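Skundurar notebook, December
Wiping task, wrist view, spill set B

Started at 9.40 after the arm had warmed up. Same table as last time, same cloth, Clesener policy from the overnight training run. The only change is the spill. Up to now we used one puddle in the middle of the table, and the policy learned to go to the middle whether there was anything there or not. Set B uses scattered drops of mixed size, laid out fresh for each trial.

Liquid is the sugar syrup with orange colouring, mixed thicker than before. Thin mix ran together and we could not tell afterwards which drops had been missed. Start pose is gripper open, fingers wide, cloth left at the back right.
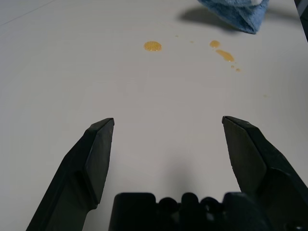 Set B, wrist camera, gripper open. Large drop left of centre, smaller ones trailing off to the right, cloth at top right.

Ran 20 trials before lunch. Scored each one from the overhead camera, not the wrist one. A trial passes if no orange is left that the Prosser script can pick up at the normal threshold.

18 trials got the large drop. The two misses were both bad grasps: the fingers closed on a single fold and the cloth slipped out on the way over. Small drops are the problem. The mean share of small drops removed was 74 per cent, and most of what was left was the very faint specks well away from the main group. The arm does one pass over the large drop, one over the trail, then goes home.

Checked whether the specks are lost in the resize. At the size the policy gets, the palest ones are almost the same value as the table. Raising the saturation before the resize brings them back on saved images. Have not tried it on the arm.

Also noted: the shadow next to the cloth moves when the blind is open. Blind kept shut for all of the above.

Logs and overhead video are in the Garer folder under set B. Table washed down with warm water, cloth rinsed and hung up.

To do:
Retrain with the saturation step, same seed.
Repeat set B with the cloth at the left.
Ask for a second cloth, this one is going stiff at one corner.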